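About Dondus

Dondus is a shared workshop in the back half of an old carpet store on Wulgate Street. Mostly we build robot arms. Small ones, bench size, the kind that can pick up a cup or a block and put it down someplace else. We also fix lamps and argue about glue.

Last updated 3 July 2025. If something on this page is wrong, tell us at the bench, we don't check the contact form much.

How it started

Two people, one garage, one arm made out of printed parts and a motor from a dead printer. The arm could wave. It could not do anything else. A neighbor came by with a better power supply, and then her cousin had a drill press with no home, and by the end of winter the car was living on the street. The garage landlord was nice about it for a while.

We looked at four or five places. Took this one for the loading door and because the rent was low. The heat is bad. Bring a sweater from October on, really.

The name comes from the first arm. It had a loose elbow and made a noise going down, don-dus, don-dus. The elbow got fixed, the name stayed.

What we do here

Arms, grippers, the tables they sit on, the rails that hold everything square. Members build their own stuff at their own speed, and there is one shared build that everybody can put hours into. The shared build is called Setiawan. It is on its third version. Version one was too heavy for its own shoulder. Version two worked OK but the wiring ran on the outside and got caught on everything, including a member's scarf. Version three has the wires inside and a wrist you can take off with one size of hex key, which took far too long to agree on.

What Setiawan is for: picking up ordinary things from around the house. That was the whole idea from day one. Factory arms do the same part all day in the same spot. We wanted one that could help clear a kitchen table, where nothing is ever in the same spot and half of it is round.

We are not there. It is good at blocks. It is fair at cups. It is bad at bags, and forks we don't talk about.

Some numbers since people ask for them. The arm can hold 315 grams at full stretch before the shoulder starts to complain. We have logged 1000 tries at picking things up since May, written down by hand in the green binder first and then typed in, and yes the failed ones count too. Parts for one arm come to nearly 140 dollars if you print your own, more if you have to buy the gripper fingers.

The space

Front room: benches, soldering, two printers, the good vise. Printers are first come first served, put your name on the whiteboard. If your print runs over night leave a note with it so no one pulls the plug.

Middle room: saws, drill press, sanding. Safety glasses. No open shoes. You need a short walk-through before you use anything in their alone, ask whoever has the key that night.

Back room: the arm and its table. Please don't lean on the rails. They look solid and they are, but a small bump moves the arm just enough that all the positions are off, and then somebody spends an evening setting them again. If you did bump it just say so.

Kitchen corner: kettle, microwave, a fridge with a shelf for each bench. Label your food.

How we test

Everything the arm picks up comes from a thrift store or somebody's kitchen drawer. Plastic picnic stuff, wood blocks, bottle caps, sponges, toys. Plastic wherever we can because things get dropped. Each item gets a fair run: standing up, lying down, near the middle of the table, near the edge. The edge ones are hard. Most of the fingers we made early on were too wide, so they hit the table before they closed on anything.
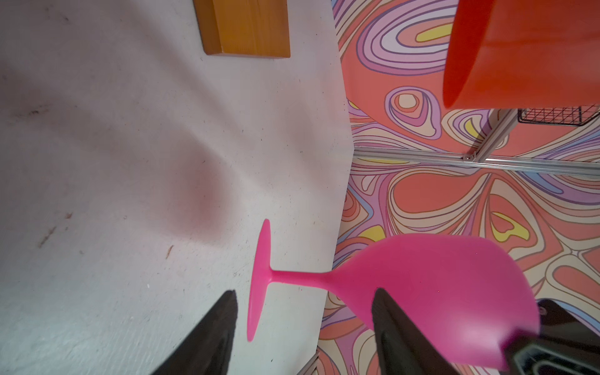

Thin parts and round parts on the same item are still the worst. The fingers want one width and the item has three. Right now we go slow, come in low, close until the motor load goes up a bit, then wait a second before lifting. Waiting helped more than any of the clever stuff we tried. A member is working on softer finger tips, cast in a muffin tin. First batch came out sticky and picked up mostly lint. Second batch is curing now, don't touch the tin please.

All our drawings and code are free to copy. There's a folder, ask for the link. The notes are messy. The newest folder is the one called "final new", not the one called "final".

Who comes

Retired machinists, high school kids with a parent's signature, nurses off shift, one very patient piano tuner. About half had never soldered before they came in. You don't need to know anything about robots. If you can hold a flashlight where somebody asks you to hold it you're useful on the first night.

We ask that people clean their bench, be decent to each other and put the hex keys back. The hex keys are the big one.

Open nights and joining

Open night is once a week, six to nine thirty, door on the alley side. Ring twice, the saw is loud. First visit is free and so is the second. After that it's a monthly fee, pay what you can from the sheet by the door. Bench rent is extra. There is a short wait for benches right now, no wait for plain membership.

We get our rail and some of our fasteners from Reltbridge, a hardware place two blocks over, who let us dig through the offcut bin. Tell them we sent you and they will roll their eyes but they'll help.

What's next

A second arm on the same table, so one can hold while the other one lifts. The base is cut already. Needs motors. Also better lights in the back room, and a rack for the saw blades, and someone should look at the alley door — it sticks when it rains and people think we are closed.

If you have old printers, any state, we want the motors. Leave them inside the door, not outside of it.

Parking is on the street after six. Not in the bakery's spots, they do tow.

27 shares
4 comments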